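Notes on the planner work for the two-arm tray cell, since I changed more than the changelog says. Posting in pieces.

1/ Old setup: Pullbridge planned each arm separately and locked the shared volume over the table. Safe, slow. One arm spent most of the transfer waiting for the lock.

2/ New setup: one 12-joint problem for both arms, swept-volume check against each other at every waypoint. Solve time went from 32 ms to 416 ms on the same machine. Fine for pick and place, no good for servoing.

3/ So servoing stays per-arm. The joint plan hands over 20 mm above the target and the local controller takes the rest.

4/ Perception is the weak part. Clear containers return almost no usable depth, and glossy black wrap is nearly as bad. Uvell filled the holes by interpolation, which put phantom surfaces between neighboring objects.

5/ I now mark holes as unknown and plan around them as occupied. More failed plans, and I prefer those to bad clearances.
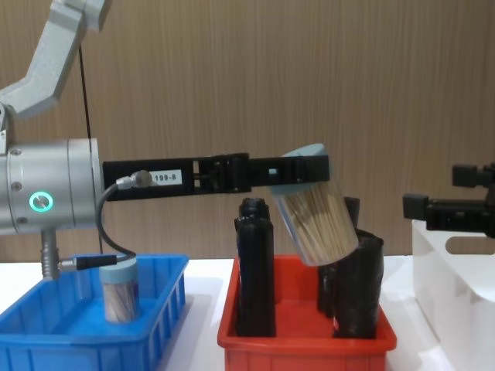 6/ The other error was attachment. Once an item is grasped it joins the collision model, and we assumed it stayed square to the fingers. If it tilts, the bottom swings well outside the modeled cylinder.

7/ Fix: re-estimate the in-hand pose after lift, then inflate the attached shape by 11 mm along the tilt direction only. Inflating all around closed off most of the tray.

8/ Still open: cables. They are not in the model at all. Wrist rotation limits cover it for now.

9/ Branch is joint-plan in the Pullbridge repo. Config format changed in June, old files will not load.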